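Início | Quem somos | Cursos | Contato
Imprimir | Enviar por e-mail

26 de março de 2026, por Chanida Kaewkla

Abri a Plondberg em setembro, numa sala em cima da padaria, com uma mesa emprestada e muita vontade de ensinar português para quem acabou de chegar. Hoje temos 311 alunos — eu ainda me assusto quando digo isso em voz alta! As turmas são pequenas e a gente conversa muito (gramática também tem, calma).

Faço questão de que todo mundo fale já na primeira aula, mesmo errando, mesmo misturando idiomas.
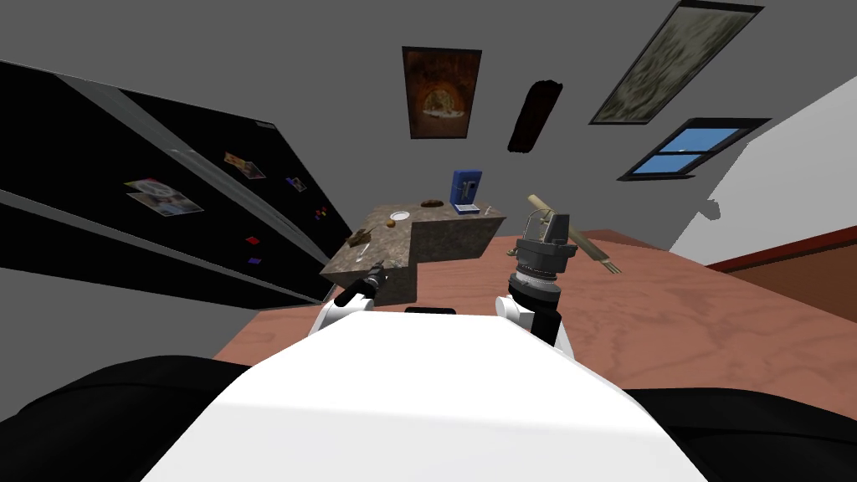 Para Barrientos, o melhor são as noites de conversa, e ele me escreveu que perdeu o medo de telefonar para o banco "depois de duas noites rindo dos próprios erros". Adorei!

Temos dois níveis, iniciante e intermediário, e o material está incluído na mensalidade de 300 reais. Quer conhecer? Apareça numa noite de conversa, é só tocar a campainha e subir.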